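Standing Up to Work: A Shared Table Study
Project report by Sumeya Berhe and Leif Lunde
Advisor: Randi Fagerlund
2024-08-01

Why we picked this

Our project started with a complaint. Everyone in our program uses the long wooden table in the Tavorham workroom, and everyone grumbles about it, but they grumble about completely different things! Leif thought it was too low. I thought there was never a free spot to put anything down. We wanted to find out how people use a shared table when they can choose between sitting and standing, and what ends up on it during a normal work session.

What we did

We watched 11 work sessions over seven weeks and took notes on a paper form that we designed ourselves. The form had two parts, one for posture (sitting, standing, leaning) and one for where things were put. We left the stools in the room and didn't tell anyone which way to work. Afterward we asked people a few short questions, and those conversations were honestly the most fun part of the whole project.

Posture

We expected the stools to win easily. They didn't. For short jobs like answering a message or fixing one line in a file, people often stayed on their feet and bent toward the laptop, sometimes with a hand on the table for support. Helge told us he doesn't even think about sitting unless he knows he'll be there a while.

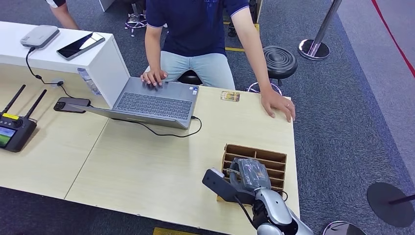

Figure 1. Typing while standing, one hand on the table edge, with the stool behind.

The lean is what got us excited. It lets you start right away, but a laptop on a table this height sits low for a standing person, so the back and neck do the work. Two people mentioned a sore neck before we had even asked about it.

Cables and small things

Phones and chargers took over more space than we had guessed. Cords crossed the parts of the table where people wanted to put a notebook, and the raised white surface at the side became a parking place for small electronics. We like that surface a lot - it keeps things within reach and off the main table.

What we would change

We priced a simple laptop riser and a cable tray, and both fit in our limit of 200 dollars. We'd put the riser at one end only, so the rest of the table stays flat for drawings. Glenys Ruawai suggested trying it out with a stack of books first, and we plan to do that in December.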